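HOSP 12 - Counter Service and Small Retail Display
Unit 5 handout: Containers, grouping and restocking of packaged snacks
Instructor: Loretta Rosenthal
Session date: Tuesday, January 24, 2023

Reading before the session: Pringle, chapter on open display, and the Gillau site sheet handed out in November. Bring the site sheet. It is not reprinted in this packet.

5.1 Scope

This unit covers ambient packaged goods placed on a counter or table for self-selection or for assembly into an order. Chilled goods and unwrapped bakery items are in Unit 7. Hot drinks are not covered in this course.

5.2 Terms

Display container: any tray, basket or rack from which goods are taken.
Working tray: a tray kept clear between orders and used only to assemble one.
Face: the side of a package carrying the product name.
Fill line: the highest level to which a container is loaded. For open trays the fill line is the rim, unless the packages stack flat.
Dead stock: packages at the bottom or back of a container that are not reached in normal use.

Students often use "working tray" and "display tray" as if they were the same object. On the written test they are marked as different.

5.3 Choice of container

The container is chosen from the package, and the package is described by three properties: stiffness, surface and weight.

Stiff packages (cartons, tins) stand on their own and can go straight on the counter. Soft packages slump and need a side wall. The wall should reach at least halfway up the package as it lies. A lower wall allows the package to slide off when its neighbor is removed.

Slick film packages slide on smooth plastic. Woven material gives more grip, but it is harder to clean, and crumbs collect in the weave. Woven baskets are therefore limited to sealed goods. In the Cummont exercise last term, two groups lost marks for placing unwrapped rolls in a basket without a liner.

Heavy items, mainly bottles, go on a rack or directly on the counter. They are not placed in baskets. A stepped rack keeps the back row readable. If the rack is clear, check both shelves for dust at opening, as it shows from the front.

5.4 Grouping

Group first by package type, then by product. A mixed tray is acceptable if the following conditions are met:

- small items are kept at one end and do not sit under larger ones
- each product can be lifted out without moving another
- the products have the same storage conditions

One product per basket is preferred for large bags. A large bag laid at an angle fits a shorter basket but makes the face harder to read, so the basket may need to be turned toward the customer.

5.5 Table layout

The usual arrangement places tall goods at the back, low trays and baskets in front of them, and the working tray in the middle where it can be reached from either side. Drevidine gives a minimum clear strip of 12 inches along the front edge. We use the same value in the lab. The working tray must not be used as overflow during restocking - this is the most common fault in the practical. In the layout below, the red bottles are at the back on a clear two-level rack, the soft goods are in trays and baskets, and the cream-white working tray is empty. Note the white tray with the light brown, bread-like packages: they are piled over most of its length, with a few differently colored items beside them, so compare it with the conditions in 5.4 before the session. The silver foil package has an oval wicker basket to itself and lies diagonally.
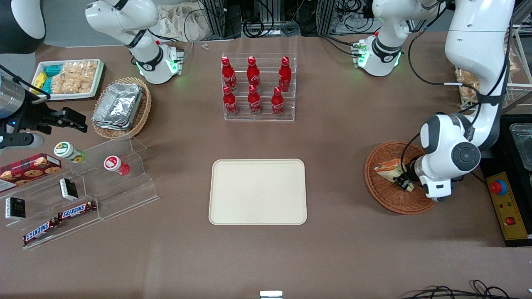
5.6 Restocking sequence

1. Clear the working tray.
2. Remove remaining packages from the container.
3. Wipe the container, or brush it out if woven.
4. Check dates. Set aside anything due within 2 days.
5. Load new stock first, old stock on top or in front.
6. Turn faces toward the customer.
7. Record the quantity on the stock card.

Steps 2 and 5 are what prevent dead stock. Topping up from above without emptying the container is recorded as an omission of both.

5.7 Assignment

Draw a plan of a display table for the Gillau site, to scale, with at least one rack, one woven container and one working tray. Label the fill line on each open tray. Add a restocking note of almost 20 lines, handwritten or typed. Plans go to Kadri Strazds in room 676 before the next practical.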